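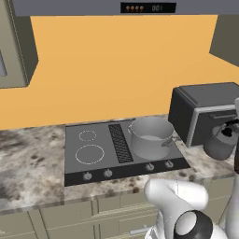 3. What people call the color of their kitchen

Print | E-mail this section

I went into this part of the study expecting fights over blue and green, since those are the ones everybody argues about at my house. The fights were over orange. We mailed our paint survey to customers of three regional paint makers (Gedora, Mekura and Watetti) and got 2,317 usable replies back by November, and the orange kitchens alone filled a whole box with handwritten notes in the margins.

The question was simple enough. I asked people to name the main wall color in their kitchen without looking at the can, and then to go dig out the can and copy down what it said. A plain warm orange wall like the one in Figure 2, running from countertop to hood with no tile to break it up, is an easy thing to name, or so I figured. People wrote pumpkin, cantaloupe, school bus, rust, "my mother's casserole dish" and, more than once, yellow. The cans were no help at all! Paint makers love a name that tells you nothing about the paint, and one popular shade in our set was sold as Roman – just that, no noun after it.

I sorted the answers into food words, object words and ordinary color words. Food words won easily in kitchens and almost vanished in bedrooms, even when the paint was the very same shade. I don't want to lean on this too hard. Folks may fill out a survey at the kitchen table with a bowl of fruit in front of them, and I had no way to check that (I did mine on a Saturday with a peach in one hand, so I'm no better).

Age mattered less than I'd guessed. How long a person had lived with the wall mattered a lot more: after 8 years or so the fancy words dropped away, and most people just wrote "orange" and moved on to the next question. Newer owners still used whatever name they'd talked themselves into at the store – the bedroom answers in Section 4 show a weaker version of the same slide.

Print | E-mail this section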